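Test Operators Wanted: Gripper and Wrist Camera Comparison, Garment Handling
Brollia, Ninolcombe site

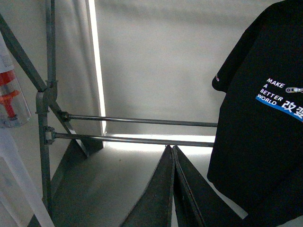
What the work is

Brollia is looking for people to run a side-by-side comparison of grippers and wrist cameras on hanging clothes. The work starts in November and is paid by the hour. There are two kinds of openings: test operators, who work regular shifts for the whole comparison, and short-term participants, who come in for a few sessions and drive the arm by hand controller.

The garments are ordinary ones. T-shirts make up most of the set, with some button shirts and light jackets. Prints, logos and dark fabric are kept in on purpose. A black shirt against a pale wall is easy for a camera to find and hard for it to read, and we want numbers on both.

We are comparing four grippers: two with flat pointed fingers, one with wide soft pads and one with suction cups. Each will be run with two wrist cameras, one with a wide view and one with a narrow view. The arm stays the same throughout. The controller software also stays the same, except in the last part of the project, when Prurkmont will supply a second controller to run against ours.

The full plan calls for 1,000 scored attempts per gripper. A pilot run earlier gave us 1,057 attempts on one gripper only, and those will not be counted toward the comparison because the scoring sheet has changed.

What a test operator does

Set up the arm at the start of a shift and run the joint check.
Hang the garment listed on the run sheet, in the position listed.
Start the attempt, watch it through, and stop it if the fingers press into a post, a clamp or a rod.
Score the attempt using the sheet. The scores are clean grasp, partial grasp, slip, miss and stopped.
Write a short note for anything scored slip or stopped.
Change grippers and redo the camera calibration when the run sheet says so. A change takes a while the first few times. You will be shown how.
Save and check the video at the end of each block.

Much of the day is repetition. You may hang and rehang the same shirt for a whole morning. Please consider whether that suits you before applying. People who have done quality checks, lab work, tailoring, stock work or camera work have all done well at this.

What a participant does

Participants sit at the controller station and guide the arm to a garment using the hand controller and the wrist camera view on the screen. Each session lasts two hours with a break in the middle. You will try at least two grippers and answer a short set of questions after each one. No experience is needed. We would like some people who have never used a game controller as well as people who use one daily.

We need 11 participants, and each will complete three sessions. Sessions can be booked from 9 a.m. to 6 p.m. You do not have to take the same time slot every visit.

Requirements for test operators

You can stand for long stretches and reach overhead.
You can follow a written procedure in order and say so when you have skipped a step.
You can use a spreadsheet.
You are comfortable with small hand tools. Gripper changes use hex keys and a torque driver.
You can commit to at least three shifts a week until the comparison is finished.

Helpful but not required: experience with robot arms, camera calibration, or any scripting language. If you have sewn or altered clothes, please mention it. Rui Cunha, who wrote the scoring sheet, would like at least one operator who can describe how a fabric folds without needing a picture.

Requirements for participants

You are 18 or older.
You can see a monitor clearly at arm's length, with glasses or contacts if you use them.
You have use of at least one hand for the controller. Left-handed setups are available.
You have not worked for Brollia or Prurkmont.

Pay and hours

Operators are hired at the technician rate, which is given in the reply to your application along with the shift pattern. Training is paid at the same rate. Participants receive $300 after the third session. If you stop early you will be paid for the sessions you finished.

Safety

The arm runs at reduced speed whenever a person is inside the marked area. Operators carry a stop button. Tie back long hair, leave lanyards and scarves in the lockers, and wear closed shoes. Anyone may stop a run at any time and will not be asked to make up the attempt.

Video and data

The wrist camera records every session. It points at the garment and stand, but hands and sleeves may show up in it. Participants will sign a release before the first session and may ask for their recordings to be deleted up to the end of the project. Scores and answers are stored under a number, without names.

How to apply

For operator openings, send a resume and a few lines about repetitive or careful work you have done before to Wenjie Tan, test lead, through the Brollia jobs page. Put "garment operator" in the subject line. Interviews are held on site and include a short try at hanging, running and scoring a few attempts.

For participant places, use the sign-up form on the same page and list the times of day you can come in. Sérgio Guerreiro handles the bookings and will write back with a slot or a place on the waiting list.

Questions about access to the building or left-handed setups can also go to Sérgio.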